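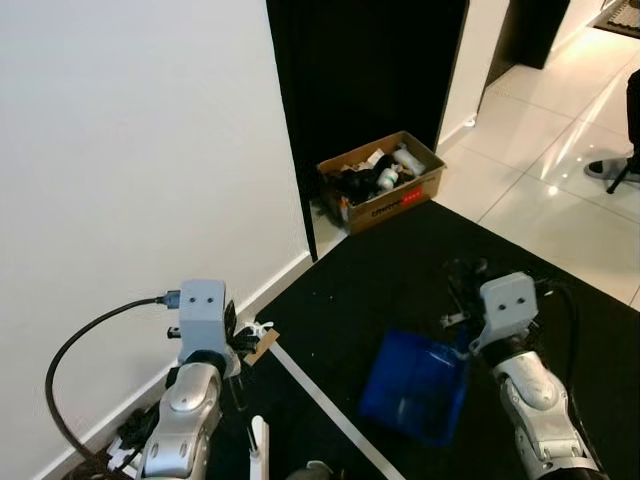 Every thing you own wants to be somewhere else. Socks want to be under the bed. Puzzle pieces want to be inside the couch. The lid of your lunch box would like to move to another country, and has probably started packing.

So people invented the box.

## What a box does

A box is a small room for things. It has a floor and walls, and if you're lucky it has a roof. Put your crayons in one and they have to stay together, even the brown one the others don't talk to.

Before there were cardboard boxes there were baskets, clay jars, sacks and heavy wooden chests. These all worked, but a wooden chest is hard to carry up the stairs and a clay jar only gets dropped once.

## Why cardboard is stronger than it looks

Find an old cardboard box (ask first, in case it's somebody's birthday present) and tear off a corner. Look at the torn edge. You should see two flat sheets of paper with a wavy sheet squashed between them. The waves are called flutes, though you can't play a tune on them. I've tried.

Each wave is a tiny arch, like the ones that hold up bridges. One arch made of paper would lose a fight with a grape. Put hundreds in a row, glue them down on both sides, and they share the weight.

You can test this at home:

1. Lay a flat sheet of paper across two cups, like a bridge.
2. Put a coin in the middle. The bridge gives up right away.
3. Fold the same paper back and forth into a fan and lay it across the cups again, with the folds running from cup to cup.
4. Add coins one at a time.

My niece, Ruth Ticona, got 17 coins onto hers before it fell in. She says it would have been 70 if the cat had stayed in the kitchen.

## What the flaps are for

Most cardboard boxes have four flaps on top. Closed, they keep out dust and little brothers. Open, they stick out in every direction and catch your sleeve as you walk past.

Fold the two short flaps in first, then the two long ones. If you do it the other way around the box will still close, but it will look as if it got dressed in the dark.

## And what about plastic?

Plastic containers don't mind water, and cardboard minds it very much. A soggy cardboard box turns back into something like porridge, and the bottom falls out when you are as far as possible from a table.

Some plastic is *translucent*. That means light gets through, but you can't see clearly what's on the other side. A translucent blue container will let you know there is something inside it and then refuse to tell you what. If you can see right through, the word is *transparent*. If you can't see in at all, it's *opaque* – and you had better write a label.

## How to tidy up with boxes

Put heavy things in first and light things on top. Books go under teddy bears. The teddy bears have asked me to mention this.

Pick one kind of thing for each box. A box marked "Stuff" is just a messy floor with walls. I have had one of those since January and I'm a little afraid of it.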